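Skirotari Home Arm: Owner's Guide
Section 4. Folding and tidying cloth
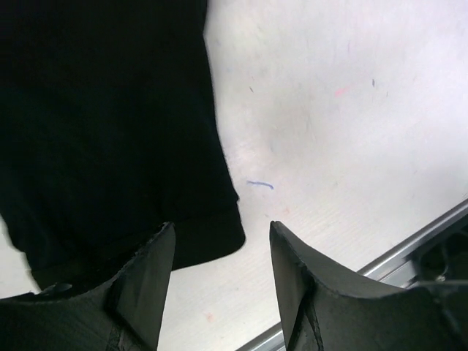
Fig. 10. Black fabric on a white tabletop, with the gripper fingers at its hem.

We are often asked whether the arm can take over the laundry yet. Well, not the whole basket, I'm afraid! It can manage a fair bit of the folding on a good day, so do start small and be patient with it.

1. Lay one item on the table and smooth it out with your hands.
2. Turn the hem towards the gripper.
3. Choose Fold, then Slow, and press Start.
4. Stay close by until the arm has let go of the cloth.

Note: Dark cloth on a pale table is the easiest pairing for the arm to make out. Black on black still muddles it (it muddles most of us, too), so put a light sheet underneath.

Caution: Keep fingers, sleeves and pets well away while the gripper is closing. Press Stop before you straighten anything.

If the arm misses the hem 2 times running, the display shows code 424. Press Stop, smooth the cloth again and go back to step 2.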